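July 2023, packing bench

Continuing from the previous page. Open item was the bench layout for the tube sets: how the tray sits, where the tubes wait, and what the cloth does to both. The foam insert question is parked until Drirkau sends the revised drawing.

**Items on the bench**

- padded tray, white, Melier, second delivery
- tubes, white, Drirkau, plain and flared mixed
- black cloth, the heavier one
- steel rule, felt pads, masking tape (kept off the cloth between trials)

Tray measured before anything else. Long inside dimension is 464 mm, taken along the floor of the tray with the rule held down lightly. Pressing hard on the rule gives a longer reading, as the rim padding gives way at both ends. All later readings were taken with light pressure and should be compared only with each other. The first delivery was measured by someone else with an unknown amount of pressure, so I am not using those numbers.

Tube length is 416 mm end to end. That leaves 48 mm along the tray, or 24 mm at each end if the tube is centered. On paper this is plenty. In the tray it is less, for two reasons. The corners of the tray bulge, so a tube lying close to the long side meets the padding sooner than one in the middle. And the flared ends need room in height as well as length.

The floor of the tray is flat but the cover is slightly wrinkled. I tried pulling it tight from underneath. It comes flat for a few minutes and then relaxes to where it was. Ironing is out, the label on the cover forbids it. I don't think the wrinkles matter for protection. They do matter for repeatability: a tube set down across a wrinkle rolls off it and settles in the next low place, and the gap to its neighbor is then whatever the wrinkle decides.

**Cloth**

The thin cloth was given up last week. It slides on the table top and the tray travels with it. The heavier one stays put if it hangs over the front edge. Black was MacKinnon's request, for the inspection step, where white parts have to be told from the background quickly. It works for that. It also shows every bit of lint, and lint on the cloth ends up inside the tubes sooner or later. Roller before each set, no exceptions, including sets that are only for practice.

Two notes on handling the cloth, for whoever sets up next:

1. Lay it with the hem to the back. The hem is thick enough to turn a tube that rests on it.
2. Smooth it from the center outward before the tray goes down. Smoothing afterward moves the tray.

**Layout A (dropped)**

Tubes behind the tray, lying crosswise. Everything within the width of the tray, so it takes up the least table. Problem was reach: each tube has to come over the far rim and then over whatever is already in the tray. The flared ends caught the rim on the way across in several trials. No damage to the tubes, but the cover has a scuff on the far edge now. Marked with a pencil dot so it isn't mistaken for a delivery fault.

**Layout B (dropped)**

Tubes split, half on the left of the tray and half on the right. Balanced, and slower than it looks. The sets come mixed, and with two waiting areas there is always a question of which side the flared ones go. We wrote a rule for it and then two people read the rule in opposite ways. A layout that needs a rule of that length isn't worth keeping.

**Layout C (current)**

Tray in the center of the table, near edge close to the front. Tubes in a row to the right of it, long axes pointing to the back of the table. One waiting area, one direction of travel. A tube keeps its heading as it moves across and only needs to be turned if the tray pattern calls for it. The leftmost tube waits right against the side of the tray, and I would like some air there eventually, but the table is only so wide.

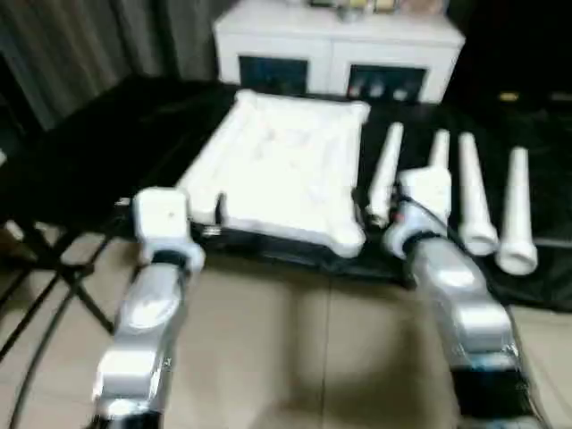 Dougal MacAulay went through the layout after lunch and objected to the order of the row. In his view the flared tubes should go into the tray first, against the far side, and the plain ones after, which means the row ought to be taken from the right. Taking it from the left puts the widest ends in last, when there is the least room to set them down. He also asked whether the gap between tubes in the row has been fixed or is just where they happened to stop.

The gap has not been fixed. I had been relying on the cloth to hold them, and it does hold them, but it holds them wherever they are put. His other point I tested the same afternoon.

**Trial: order of loading**

Same tray, same tubes, cloth smoothed between runs. Taken from the left for the first block and from the right for the second. A run is logged as clean if no tube touches the rim on the way in and none has to be shifted afterward.

From the left, the last tube in was the trouble, as Dougal expected. The flared end came down on the shoulder of the tube next to it and had to be lifted and set again. From the right, the flared ones had the open floor to themselves and the plain tubes dropped in beside them. There was some rim contact in the second block too, all of it on the near side, and I put that down to the tray having crept forward. I checked it against the tape mark afterward and it had moved 10 mm.

So the order is changed to right to left. The creep needs its own fix.

**Creep**

The tray has no feet. Its underside is the same padded cover as the rest, and on the cloth it behaves like one cushion on another: it doesn't slide freely, it walks a little each time something presses on the floor of it. Direction is toward whoever or whatever is pressing, so nearly always to the front.

Tried:

- *Felt pads under the corners.* Worse. The corners bulge outward and the pads only touch on their inner halves.
- *Tape loop between tray and cloth.* Holds well. Leaves residue on the cover, which rules it out for trays that ship.
- *Rubber mat, cut smaller than the tray, between cloth and tray.* Holds nearly as well as the tape and leaves nothing. It raises the tray slightly, and the near edge then sits a touch proud of where it was. I can live with that.

Going with the mat. It should be cut so that it stays out of sight under the tray, otherwise the inspection people will log it as a foreign item. The one I used was an offcut from the drawer under the rule rack. Cestico stocks the same material in sheets and I have put one on the list.

**Spacing in the row**

For the gap I want something that doesn't add hardware to the table. Options so far are chalk ticks on the cloth, a stitched line, or a notched strip laid at the back and taken away before loading starts. Chalk transfers to the tubes, I checked. The stitched line is neat but fixes the spacing for good, and we don't yet know if the next Drirkau batch will have the same flare. The strip is the one to try. It can be cut from the same card as the dividers.

The notches should follow the flared ends and ignore the plain ones. A plain tube in a wide notch sits a little loose and causes no trouble. A flared one in a narrow notch rides up and then rolls.

Alignment at the near ends is a separate matter. The tubes in the row don't have to finish level, only parallel, or close to it. I spent too long this morning evening up the ends and it made no difference to any run. Angle matters more. A tube lying askew arrives askew and has to be corrected in the tray, where there is less space to correct anything.

**Quantity**

The MacKinnon order is for 88 sets. At the pace of this afternoon's second block that is comfortable, provided the trays arrive with their covers on. Melier shipped part of the second delivery with covers and pads in separate bags, and fitting a cover properly takes longer than loading the tray. If the seam ends up on the inside edge, the rim is uneven and the corner has to be worked round by thumb until it sits. I have asked them to fit the covers on their side. No answer yet.

**Sorting note**

Check both ends of each tube before it goes in the row. Two from the last bag had a burr inside the open flared end, easy to miss by eye and plain enough to a fingertip. They are in the reject bin with a tag. If more turn up from the same bag, hold the bag and tell Drirkau, don't trim them here. Trimming leaves dust, and the dust goes straight to the cloth.

**To do**

- cut rubber mat to final size, round the corners
- card strip with notches, one for now
- repeat the right-to-left block with the mat in place, log rim contact by side
- re-measure the inside of three trays from the second delivery, light pressure, note any over or under 464
- wash the cloth separately, last time it came back with blue fibers in it
- ask Drirkau if the flare is staying as is for the August batch
- Dougal to mark up the loading sheet with the new order, old sheets out of the folder

Left set up overnight with the cloth on. Roller is on the hook by the door.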